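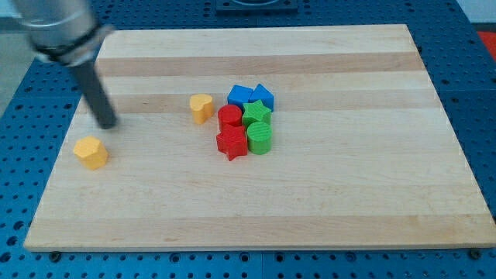

Reader on my last post says the new Girberg app eats 200 MB before you even log in, and was I going to mention that. Fair. Mine's at 77 after two weeks, no idea why the gap.

Anyway the offline reading thing finally showed up on my phone in May. 14 articles saved, opened fine on the train. Images didnt. Jisudau still does this better imo, but it caps you at 2000 saved pages and teh search is awful. Sticking with Girberg for now.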